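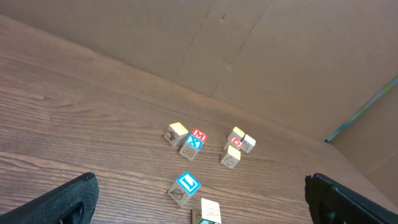

I spent most of last August reading the small print on my savings, and I'm still not done writing it up. The short version is that I had money in four places, I thought I knew what each one paid, and I was wrong on two of them.

The worst was the account at Kerari. I opened it years ago when it had one of the better rates going, and I stopped looking after that. The rate I signed up for was an introductory one. It ran out after 17 months and dropped to next to nothing, and the only notice was a line in a statement I never opened. The money sat there through all of the rate increases last year, earning less than it would have in almost any other savings account.

I don't blame them for it. It was in the terms. But it made me think about how the banks are paying for all this. When the central bank raises rates, what people pay on new loans goes up quickly and what people earn on old deposits goes up slowly. The gap between the two is a big part of how a bank makes money. A lot of that gap comes from people like me, who leave a balance where it is and assume somebody is keeping it up to date.
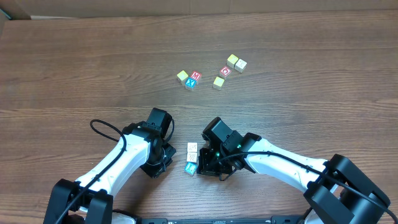
There's a common argument that this will fix itself, that savers will notice and move and the banks will have to compete. I think that's partly true. Money market funds have been pulling in cash. Online banks are paying more than the branches in my town. But moving an account is a nuisance, and on a small balance the reward is small. If you have $2,000 in savings and you gain 2 percent by switching, that's $40 a year before tax. Plenty of people will look at that, look at the forms, and do something else with the afternoon.

On larger balances it's a different matter, and that's where I expect the pressure to come from. Business accounts especially. A company with a few million in a checking account has someone whose job is to notice.

What I did in the end was fairly dull. I closed the Kerari account and moved the balance to Ekex, which pays a variable rate with no introductory period. The transfer took longer than it should have. I was on hold for 55 minutes at one point, over a signature that didn't match the one from when I opened the account. I left the emergency money at the local credit union, because I like being able to walk in and get it.

The rest went into short Treasury bills. I had never bought one before. The purchase itself is easy once the account is set up – the website looks old but it works. You pay a bit less than face value and get the face value back at the end, and the difference is your interest. There's no state income tax on it either, so compare it with a savings rate after tax if your state has one.

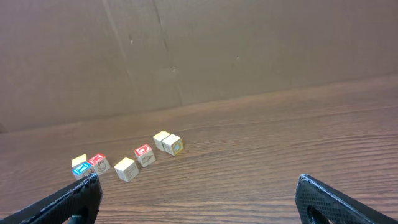 What I'm watching next

Mostly deposit rates at the smaller banks. If they start going up faster than the big ones, it means the small banks are having to work to keep their money, and that could feed into how much they're willing to lend. I also want to look at certificates of deposit again. The longer ones pay less than the shorter ones at the moment, so locking in for years means betting that rates will come down. I don't have a strong view on that yet and I'm keeping everything under a year until I do.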